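5.3 When the arm faults during a tagged assembly

Good news first: fault 71 is one of the friendliest faults the Jikurano cell can throw, and once you've cleared it a couple of times you'll do it without this page! It means the tag tracker and the arm disagree about where a part is, so the arm has stopped mid-move.

CAUTION: Press the emergency stop before reaching over the rail. A faulted arm can still be powered, and it will resume if someone clears the message at the console.

1. Press the emergency stop and wait for the console to show HELD.
2. Open the Irar log and note the last tag it lost.
3. Check that the cable connector at the side of the arm base is fully seated. Don't pull on the cable itself.
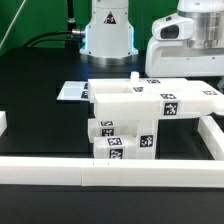 Fault 71 nearly always comes down to a tag the tracker can't read, so spend your time there. Look for glare, smudges and lifted corners, and remember that a part can hide its neighbor's tag. On a layered build like this one, check the tags on the long beam and on the small cube in front of it, then work back to the tray - it's easy to forget the ones at the rear.

4. Wipe dirty tags with a dry cloth. Replace any tag with a torn border.
5. If a part has shifted, put it back by hand. Stay clear of the gripper.
6. Release the emergency stop, choose Rescan, and wait 22 seconds.
7. Run the next move at slow speed.

Note: If the fault returns after 4 rescans, stop and save the log. Ailbhe Hanrahan at Bisgaard loves a good log file, so send her the whole thing - she traced the old Prevex timing bug from one of these. Fault 705 is a different matter and needs a full restart (see 5.4).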